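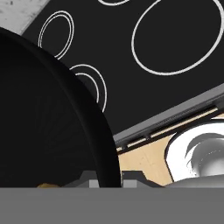

Subject: Re: Anyone using the Candine kitchen pack?

Hi all,

Sorry for the slow answer, I wanted to put some real hours into it before I opened my mouth. Bohumila asked:

> Hello everybody,
>
> we are looking at the Candine kitchen pack for the summer course, mostly to
> have the students practice pick and place with cookware before we let them
> near the arm in the lab. The website is nice but says very little. Has
> anybody here used it for longer than the trial? I would like to know:
> how the contacts behave with pans and lids, whether the wrist view is good
> enough to train on, and if the support people answer their mail.
> Our budget is small so I can only ask for one thing this year, and Ovo is
> the other candidate.
>
> Thank you,
> Bohumila Kubíček

We bought it in July, so this is past the honeymoon. We paid 588 for the one-year lab license, and that covers 3 seats. A fourth person can open the scenes and look around but can't run anything, and yes, we found that out with a fourth person sitting there waiting.

Contacts first, because that was my biggest worry too. Pans are good! The handles have proper collision shapes, so the fingers close on them without that awful buzzing you get when somebody has wrapped a whole pan in one fat convex hull. Put a pan on the cooktop and it stays put. Lids are another story. The knobs are small and the default friction is way too low, so the lid slides out the moment you tilt. I doubled the friction in the object file and it got a lot better, but then the lid sticks a little to the pan when you lift, so you'll end up fiddling with it like I did. If you want my numbers I'll dig them out.

Wrist view – this is where I'd slow down before buying. The default mount sits over the gripper and looks straight down, and with a big pan in the way you lose a huge part of the picture. On some of our runs you could barely see the fingertips past the rim, and the pan covered the very burners you'd want to line it up with. A person driving it can cope, you just remember where the ring was. A policy trained on that view alone did not cope, at least ours didn't. We went to 2 cameras, wrist plus one fixed over the counter, and I'd tell anybody to plan for that from day one. You can move the wrist mount too, but the menu for it is buried under Scene, then Advanced, then Attachments, and it forgets your setting if you load a new kitchen before saving.

The look of it is decent. The cooktop is glossy black with thin white rings for the burners, and if your perception code depends on finding those rings, test it early. Ours went looking for full circles and got very confused by half of one poking out from behind a pan. You can swap textures on the counter and the wall, which we did a lot of for randomization, and it's quick. Lighting I'm less happy with. There's a soft preset and a hard preset and not much in between.

Speed: fine on our older desktop with one kitchen loaded. With several running at once it crawls, and the manual is pretty cheerful about that subject, so don't believe the chapter on parallel runs until you've tried it on your own machine.

Support: I wrote to them 3 times. Two answers came the next morning and were useful, from somebody who obviously knew the code. The third one, about the lids, got me a link to the page I had quoted in my question. So, mostly good?

About Ovo. I only had the trial, so take this with some salt. It's friendlier for students, the drag and drop task builder is lovely and I had a cup moving from counter to shelf before my coffee was gone. But the cookware felt thin to me and I couldn't edit friction at all, at least not in the trial version. If your students are beginners and you want them smiling by lunch, Ovo. If they're going on to the real arm afterwards, I'd go with Candine and set aside an afternoon for the lids and the second camera.

One more thing, since you mentioned the summer course. Ask them about the classroom license before you pay for anything. It isn't on the price page. The folks at Noltside got it last year, and I believe it lifts the seat limit while the course is running, but check that with them and don't quote me. Ďurica was the one who set it up over there and I think he's still on this list, so maybe he can jump in with how the installs went on the student laptops? We've only ever run it on desktops.

I can send you our edited object files and the camera setup if you end up buying it. They're messy and half of the comments are notes to myself, but they load.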